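Temirix update 2.35 is live on PC and consoles. Posting the main changes as I get through the notes.

The Susby map now takes 32 players, up from 24. Matches still end at 4,000 points.

The Rastow rifle does less damage at long range. Reload time stays at 2 seconds.
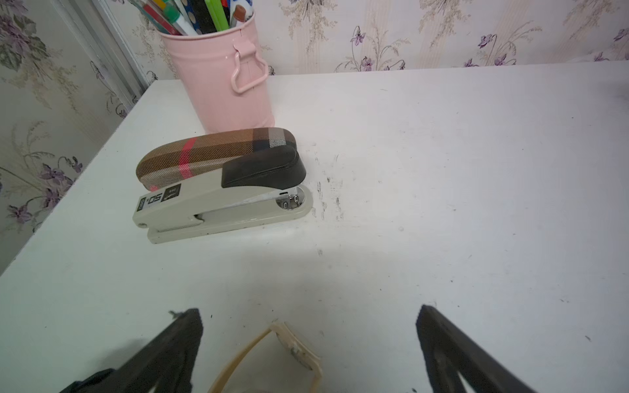 Pens and markers in a pink metal holder.

Print | E-mail

Schumacher skins are back in the shop until the end of March. If you bought one last year you keep it, and it now works on both teams.

Download is more than 235 MB on PC. I don't have the console size yet.

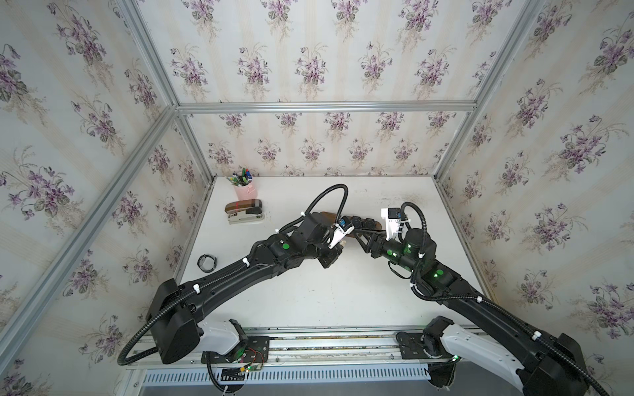

Ranked is off until 6 pm while they move the servers. Casual modes are up.

Known bug: the party list can show friends as offline. Restarting the game fixed it for me.

Print | E-mail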